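Markley is a small film with 2 actors and one house, and it still runs 30 minutes too long. Shirin Shirazi plays the older sister, home in March to sell the place.

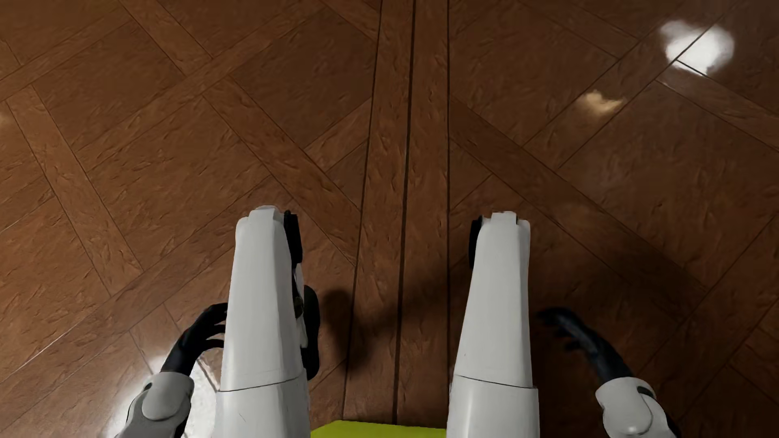

White legs, black hands, wood-patterned floor.

She is good – better than the script, which repeats the same argument 3 times. I liked the kitchen talk near the end, and the quiet drive out to Mirkthorpe.

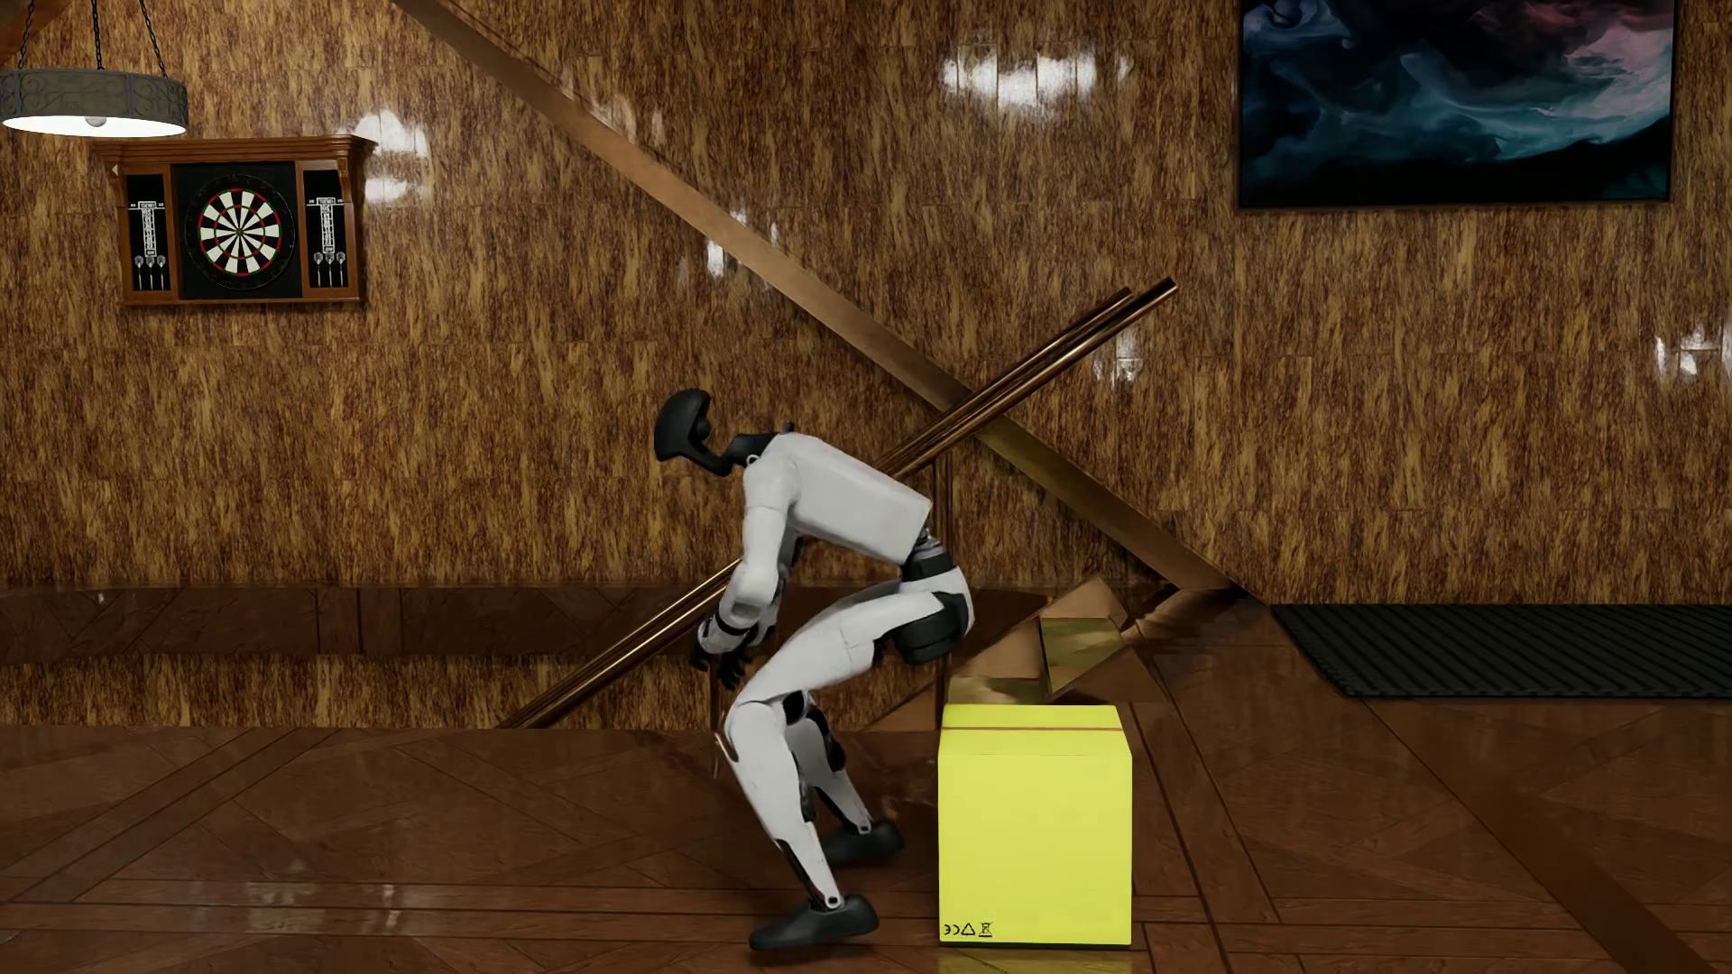

Should you see it?

Yes, if you liked Hafstein. I'd wait until you can watch it at home.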